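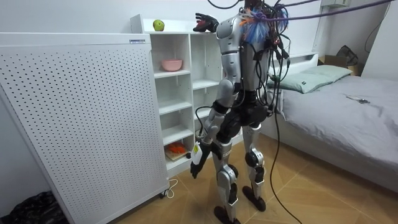
Week 4: open shelving in a small bedroom. White unit, light wooden floor.

Small Space Interiors, short course notes
Week 4: Storage in rooms that are too small for it
July 2021

Hi again everyone. These are the notes to go with tonight's class, and as usual they're a tidied-up version of what I scribble on the whiteboard, so if something looks missing it's probably because I got sidetracked on the night (doors, usually). Bring your tape measure. Bring the floor plan you drew in Week 2 as well, even if you hate it.

Recap from last time

We finished on circulation, meaning the bits of floor you leave free so a person can get from the door to the bed to the window without turning sideways. I like 700 mm for a main path and I'll live with 600 mm beside a bed. Several of you had plans with 450 mm on both sides. Push the bed over! One decent side beats two miserable ones, unless two people sleep in it, and then you're going to have a discussion at home.

Start with what you own

Before anyone looks at a single catalogue, I want you to do the pile exercise. Everything that has to live in the room goes on the bed, sorted into hanging, folded, flat (books, papers, laptop) and awkward. Awkward is the pile that matters. It's doonas, suitcases, the tennis racquet, the box of cables, the costume from that one party. Measure the biggest thing in it. Most of the storage people buy is 300 mm deep and most awkward things are not.

When I did this in my own spare room in the Koto flats I filled a double bed to about pillow height and then found another lot behind the door. I'd been blaming the room for years. The room was fine, I just had four doonas.

Open-backed or closed?

This is the question I get most, so I'll give it some space.

Open-backed units let light and wall colour through, and in a small bedroom that makes a big difference to how heavy a piece feels. You can use one as a divider as well, with things reached from either side. They're usually cheaper and lighter too, so renters can shift them without a mate and a trolley.

Now the downsides. Everything on them is on show, dust included. Small things get pushed off the back and you find them in December when you're hunting for wrapping paper. And the big one: a lot of open-backed units rely on the fixings alone to stop them racking, so they can sway like a wet cardboard box if the joints loosen. Give yours a gentle sideways push at the top. If it leans and comes back, tighten everything. If it leans and stays there, empty it tonight.

Closed backs are stiffer, and they hide power points and ugly skirting. They can be a pain if you've got a damp external wall, so leave a gap of 25 mm or so behind for air. I've seen mould on the back of a wardrobe in a terrace on Atinga Street that you could've carpeted with.

My own rule (you're allowed to disagree, plenty of you did last term) is open at eye level and above, closed below. Pretty things up, undies down.

Heights

Write these down, they come up in the assignment. They're my working numbers for an adult of average height, so adjust for whoever actually uses the room.

Below 400 mm: shoes, spare bedding, anything you get out once a fortnight.
400 to 700 mm: bending zone. Heavy stuff is good here.
700 to 1500 mm: the prime zone. Daily things only, and be strict about it.
1500 to 1800 mm: a stretch for some. Light items.
Over 1800 mm: step stool country. Seasonal and sentimental.

If it's a kid's room, get the kid to stand against the wall and reach up, and mark it with masking tape. Work down from the tape. Then fix everything to the wall, every time, no matter how low it is, using proper anchors for your wall type. Renters, ask in writing and keep the reply.

A worked example

The bedroom I use in class is a real one, from the old Jiltel building before it was split up again. It's 2904 mm by 2650 mm with one door, one window and a sliding robe nobody could open past the bedhead. The longest uninterrupted wall left over is 1196 mm. Have a go at it before you read on!

Most people try to squeeze in an 1100 mm chest of drawers. It fits on paper, but drawers come out, and with a 450 mm body plus 400 mm of open drawer you're standing in the doorway. What I'd do instead is a shallow unit, 383 mm deep, with baskets on the lower two shelves. A basket only needs to clear the front edge and then it's in your hands. That leaves the path free, and you still get a lamp and a pile of books on top.

The second option, and one group last year got here before I did, is to flip the bed so the robe opens fully and then ask whether you need another unit at all. Full marks for that. I don't give extra marks for buying things.

Colour, quickly

White on a pale floor disappears a bit, and that's handy when the piece is large. Dark units on a pale floor look planted and deliberate — lovely if there's one, gloomy if there are three. Match the unit to the wall or to the floor and decide which before you go shopping. I'll bring the paint cards next week.

For next week

Do the pile exercise and write up your awkward list. Redraw your plan with one storage piece added, showing doors and drawers fully open as dotted lines. Read pages 11 to 19 of the Trusex reader, the section on wall fixings (skip the bit on lath and plaster unless you've got it at home). If you get stuck on scale, we're still working at 1:20, and I'll be in the room half an hour early with the good rulers.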